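Gukero Two-Arm Bench – Set-up and First Chores Guide

Section 4: Tidying and Table Prep

Can a machine put your kitchen things away yet? After a lot of evenings with this bench our answer is "some of them, slowly, and it's great fun to watch." This section gets you from a calibrated pair of arms to a first real chore. If you haven't finished Section 3 (homing and gripper check), go back and do that first. The arms will move without it, but they won't agree with each other about where the table is.

4.1 What to expect

Chores that go well today: picking up a single solid item, setting it in a wide bowl, pushing a drawer shut, moving a block from one side of the table to the other.

Chores that go well on a good day: pulling a drawer open by its front, taking one item out of a crowded cup, lifting a flat thing off a board.

Chores we would not promise anyone yet: folding cloth, opening a new jar, anything with running water. We keep trying them anyway!

In our own February trials the bench made 744 attempts at the "one item into the drawer" chore. Plenty of the early ones missed, and we learned more from those than from the clean runs – mostly that drawers are harder than they look, and that a thin item lying flat can beat a gripper that handles a thick one with no trouble at all.

4.2 Laying out the table

1. Press the stop button and wait for both arms to settle.

2. Wipe the table top. Crumbs get under the drawer box and tip it just enough to spoil the reach.

3. Set the drawer box near the middle, with the drawer facing the front edge. Leave room for the drawer to come out all the way.

4. Put one bowl and one cup within easy reach of the arms. Wide mouths are kinder to beginners.

5. Add a cutting board or tray if your chore uses one. The drawer may pass over it, so check that it clears.

6. Place three loose items on the table. You can add more later, and you will want to.

7. Close the side curtains. Sunlight moving across the table in the afternoon is the most common cause of a missed grip.

Note: The Gikex soft fingers and the standard fingers are different lengths. If you swap them, run the gripper check again before step 8.

8. Take your hands off the table, release the stop button, and choose Tidy from the chore menu.

CAUTION: Keep hands, sleeves and hair behind the front rail whenever the arms are live. An arm that looks parked can still start moving.

4.3 A busier table

Once the three-item layout works, crowd things up. This is where it gets exciting, with both arms sharing the same small patch of table and the order of moves starting to matter. Leave the drawer open to begin with, so the chore is only "put in" and not "open, put in, close."

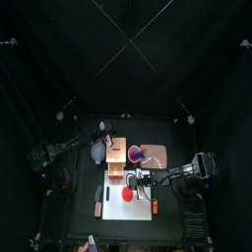
Figure 4-2. Crowded layout with the drawer open and both arms over the table.

Start with the speed slider at its lowest mark. If the arms stop and report "shared space," move the cup away from the board by a hand's width and restart the chore. Don't pull an arm aside to help it along – the joints hold their position and you'll only have to home them again.

4.4 If a chore fails

Arm closes on air: run the gripper check, then look for glare on shiny trays.

Item dropped halfway: lower the speed, or try the item standing up.

Drawer box slides: put the Zoltdale grip mat under it (sold separately, though a damp sponge cloth cut to size has worked for us too).

Chore stops with code 176: the log is full. Save it and clear it. The log holds 3000 moves, and a crowded table eats through those faster than you'd think.

Same miss in the same spot, over and over: repeat Section 3 with the Kaczmarczyk alignment card, then go back to the three-item layout before adding anything.

Continue to Section 5, Wiping and Sweeping.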